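Home | Products | Tables | Spares | Support | Contact

Morsy Round Table, White Top

7 Feb 2023
By Yi-chun Ko

The Morsy is a fixed-height round table for small offices, study corners and shared rooms. It is sold by Istorby as a top and a pedestal base, packed in two cartons.

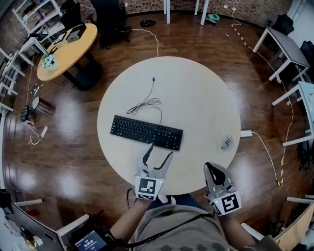 The top is a single disc of medium-density board, pressed with a matt white finish on both faces. Finishing both faces keeps the board flat when the humidity in the room changes. The rim is sealed with a white edging strip, fitted hot and trimmed flush. The strip can be replaced, but the work needs a heated press and should go to a joiner or come back to our workshop.

The base is a steel column on a flat steel foot. The column bolts to a cross plate under the top, and the plate is fixed with machine screws into threaded metal inserts. Earlier tables used wood screws straight into the board. The inserts were brought in last November and allow the table to be taken apart and put back together without wear to the holes. Older tops cannot be converted at home.

Specification

Order code: 3973
Top: medium-density board, white both sides
Base: powder-coated steel
Height: fixed
Largest evenly spread load: 136 kg
Cartons: 2
Assembly: two people, around 20 minutes

The load figure is for weight spread across the whole top. It does not apply to a person sitting on the rim. A heavy item, such as a large printer, should stand over the column.

Assembly

Lay the top face down on a blanket. Place the cross plate over the inserts and start all the screws by hand before tightening any of them. Fit the column, then the foot. Turn the table upright with one person on each side, holding the top and not the column. Check the screws again after a fortnight of use, as the joint settles a little.

The foot has levelling pads. On a hard floor, use the felt discs supplied – the bare pads will mark varnish. On carpet, leave the discs off.

Cable hole

The standard top has no cable hole. The Detirier version has one at the centre, with a plastic cap, and a clip inside the column to hold a lead. It takes the same base. We do not advise drilling a standard top, as the cut edge is unsealed and will swell if a drink is spilt on it.

Care

Wipe with a damp cloth and a drop of washing-up liquid, then dry. Do not use scouring pads, bleach or wax polish. Ink will usually lift with surgical spirit on a white cloth. Stand hot cups on a mat – the finish can turn yellow under repeated heat.

Spares

Felt discs, levelling pads and screw sets are held in stock. Bases are made in batches by Dritonano and may take longer. Quote the order code.

Related: Detirier Round Table | Pedestal Bases | Edging Repairs

Comments (3)

pgh_office
Does the old base fit the new top? We have two of the earlier ones and one top is scratched.

Yi-chun Ko
The column and foot will fit. You will need the new cross plate and its screws, sold as a set under Spares.

marlowe77
Felt discs came off mine within a month. Cleaned the pads with spirit before sticking the new ones on and they have held so far.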